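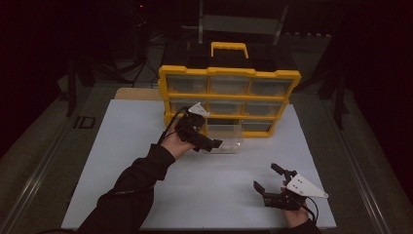 Drawer task, bottom middle one open, both grippers in hand.

dtak_bench
Started on the small-parts organizer this week. The plan is 200 demos of opening and closing the drawers, all with the hand-held grippers, no teleop. I'm at 20 so far. Question for people who have done this kind of thing: do you keep the organizer in one spot for the whole set, or move it between takes?

Wulitz
Move it. If it stays put, the policy learns the spot and ignores the drawer. We shift ours every 5 takes and turn it a little each time.

arnosdale_lab
I'd go the other way at first. Get one clean set with it fixed, train on that, see if it can pull a drawer at all. Then start moving it. If you change everything at once and it fails, you won't know why.

Wulitz
Then you've spent a couple of days on data you have to top up anyway. I don't see the point with a task this short.

arnosdale_lab
A couple of days is cheap next to a month of guessing. We lost most of April that way.

ki_5
Which drawers are you using? I count nine on there. If it's always the bottom middle, moving the box won't help you much.

dtak_bench
All nine in the end, but I started with the bottom row. The top ones are harder to reach without tipping it. Do-yoon Nam holds the back of ours in the other lab and I don't want a third hand in the video.

biltadell
Use the second gripper to steady it. You have two, so let the left one pull and the right one hold the frame. Just do it the same way every time or the demos will fight each other.

ki_5
Disagree on the same way every time. Swap hands on some of them. Label which is which and you can always drop half later.

biltadell
With 200 demos I wouldn't split it like that. With a few thousand, sure.

dtak_bench
OK. I'll do the next 20 fixed, left hand pulls, right hand holds, then train a quick one before I move anything. Also throwing out 3 of the first batch where I let go too early.

Wulitz
Keep those 3 in a separate folder - they're useful for checking your success labels.

dtak_bench
Will do. I'll post the result when it finishes training.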